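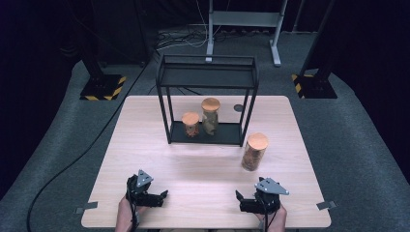 Flirkau Shared Workshop
Build a Pair of Hand-Held Grippers
Handout for Session 4: Fingers, Cables and First Recordings
Instructor: Yuzhen Liang

Before you come

You should have both gripper bodies assembled from Session 3, with the handles on and the triggers moving freely. If a trigger still sticks, take the pivot bolt out and clean the hole before you do anything else. Most of the sticking last term was plastic burr left from printing. A round file fixes it in a minute. Do not open the hole up with a drill.

Bring your laptop, your parts box and the two finger sets. The Bowen boards stay in the locker by the printers and will be handed out at the start. Sign for yours on the sheet.

What we are building toward

The Flodorness pair is one left gripper and one right gripper, held in the hands and cabled to a computer. You do the task yourself, with the grippers as your fingers. The computer stores how wide each one is open and what its camera sees. The marker plate on top gives the tracking system something to follow, so we know where the gripper is and how it is turned. Later in the course we use those recordings to drive an arm. Today there is no arm.

Part A. Fitting the fingers

Left and right fingers are mirror images. Lay all of them out with the flat pads facing each other before you pick up a screwdriver. If you fit one backward the jaws will still close, but they will meet at the tips with a gap behind.

1. Push the metal insert into the mount from the outside face. It should sit flush. Use the arbor press, not a hammer.
2. Slide the finger in and start the screws by hand.
3. Close the jaws on a strip of plain printer paper.
4. Tighten the screws a little at a time, going back and forth between them.
5. Pull the paper. It should drag evenly along the whole pad.

If the paper slips at the front, loosen and try again with light pressure on the tips. If it slips at the back, check the insert first.

Leave the pads bare for now. Some of you asked about rubber facing. We will try it in Session 6, after you have a set of recordings without it to compare against.

Part B. Marker plates

Screw the plate down firmly. A plate that rocks is worse than no plate, as the software will follow the rocking and report it as hand motion. Wipe off fingerprints with a dry cloth. Do not use alcohol on the dots.

The left and right plates have different dot layouts. Each layout is entered in the Ondetti tracking file under its own name. If you swap the plates, the software swaps your hands, and you may not notice until you play the recording back.

Part C. Cable routing

Run each cable down from the handle and away behind your forearm. Leave enough slack to reach the far edge of the table with your elbow straight. Tie it off at the handle so a tug lands on the tie and the plug is left alone.

Keep cables off the tabletop. They catch on things, and they show up in the camera view. Floor cables are to be pushed back toward the wall before anyone starts moving around. Watch your feet near the stands.

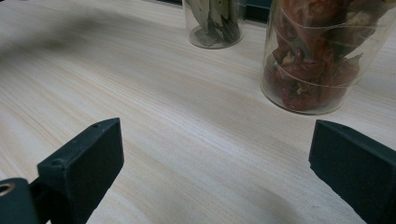

Part D. Checking the camera view

Open the preview for each gripper and hold it over the table with the jaws wide. Check the following:

Both fingers show at the bottom, one on each side.
The space between them is clear, with tabletop visible.
The wood grain is sharp at working height.
Things standing farther back, such as the spice jars, can be told apart by their contents.

Tall containers will lose their tops when you are close in. That is fine for this task, where the approach is low. If you plan to work on lids, tilt the camera mount up one notch and look again.

Soft shadows on the table are also fine. A hard shadow that moves with your hand is a problem. Turn the nearest lamp away and bounce it off something pale.

Part E. The jar task

The table has a black metal rack on it and some lidded jars. The practice task is to move a jar between the rack shelf and the tabletop using the grippers only. Start with the short one. Work slowly and keep both grippers over the table, even when one of them has nothing to do.

Grip a glass jar below the lid, on the straight part of the wall. Close until it stops sliding and no further. Squeezing harder bends the fingers outward and you lose contact at the tips. When setting a jar down, wait for it to stand before you open.

Starting and stopping: press record, hold still for 2 seconds, do the task, hold still again, stop. The still parts are used to line up the two camera streams. Recordings without them have to be lined up by hand.

Common faults

Width reads zero all the time. The Bowen board has not been calibrated. Open fully, press the small button, close fully, press it again.

Width jumps. Loose plug at the board end. Check the tie from Part C.

Tracking drops out. Usually your own wrist or head is blocking the plate. Step to the side and repeat the same movement.

Preview is frozen on one side. Unplug that gripper, close the preview, plug it in, open the preview. The order matters.

About the shared set

The workshop collection stood at 1,071 recordings when this handout was printed. Of those, 23 are marked as bad and kept in a separate folder. Please look through a few of the bad ones. You will learn more from them than from the good ones, and the notes say what went wrong in each.

For next time

Hand in your best jar recording, named with your bench and the side you led with. Read the Ondetti setup page up to the part on time offsets. The pages after that deal with the arm and can wait until August.

Boards go back in the locker before you leave. Jars go back in the rack with their lids on.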